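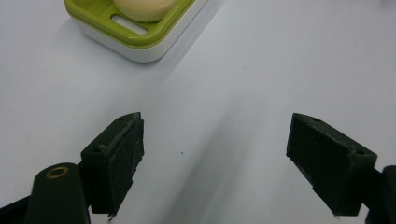
Every shop floor supervisor who writes to us asks some version of the same thing, which is whether the people on the packing line will still have a line to work on once the arms are in. The short reply is that they will, but the jobs on it will be divided differently. The rest of this page sets out how we work and what a plant should expect.

About Prunow

Prunow designs and installs handling equipment for small and mid-sized plants that pack household and bath goods: bar soap, dishes, trays, brushes and refill packs. We employ 64 people at two sites. Engineering and the demonstration area are in the main building. Assembly, spare parts and the print room, where gripper fingers and mounts are made, are in the Ustitz annex.

Most of our customers run short batches and change products several times per shift. Fixed machinery is poorly suited to that pattern. Our cells are built around two-finger grippers with replaceable tips, taught from demonstrations that a person performs with a hand-held version of the tool. The person doing the demonstration is normally someone who already does the job.

What changes on the line

Repeated picking and placing moves to the cell. Feeding, inspection, changeover and fault clearing stay with the crew. In a typical installation two packing stations become one cell and one operator post, and the second post moves to inspection or to teaching new items. We put this in writing before an order is signed, together with the pay grade of each new post as supplied by the customer.

Walking distance usually goes up. Wrist and shoulder load goes down. Noise is about the same. Operators report that the first weeks are more tiring than the old work, mainly due to stoppages, and we schedule a technician on site for the first 30 shifts for that reason.

Teaching a new item

A new item takes one operator and a table. The operator picks up, moves and sets down the item with the hand-held gripper, starting from varied positions, until the set is complete. A set for a simple item runs to some 63 demonstrations. Items with rounded or slick surfaces need more. Bar soap belongs to that group, and so does anything with a glossy shell.

Demonstrations are recorded at normal working pace. Slow, careful handling produces a slow, careful cell, and the set then has to be repeated. Failed grasps are kept and marked as such.

Teaching time is paid working time. Our contracts require it. Recordings are used for the cell and are not used to rate the person holding the tool.

Training

The operator course lasts 9 days. It covers safe entry to the cell, recording and reviewing demonstrations, changing finger pads, reading the fault log and basic recovery. No programming background is needed. A second course for maintenance staff deals with drives, air supply and calibration, and is held each May at Ustitz.

Products

Santoso is the cell itself: arm, guarding, control cabinet and infeed table.
Nonska is the teaching kit: hand-held gripper, recorder, charger and review software. It can be used with Santoso or leased alone for trials.

Both are serviced from Ustitz. Finger sets are stocked in three lengths. Worn tips should be returned in the bag supplied, with the cell number written on the label.

Visits and inquiries

Plant visits are by appointment. Please send item dimensions, item weight, batch size and number of changeovers per shift with your request. We ask that at least one line operator join the visiting group.

Page last revised 25 January 2018.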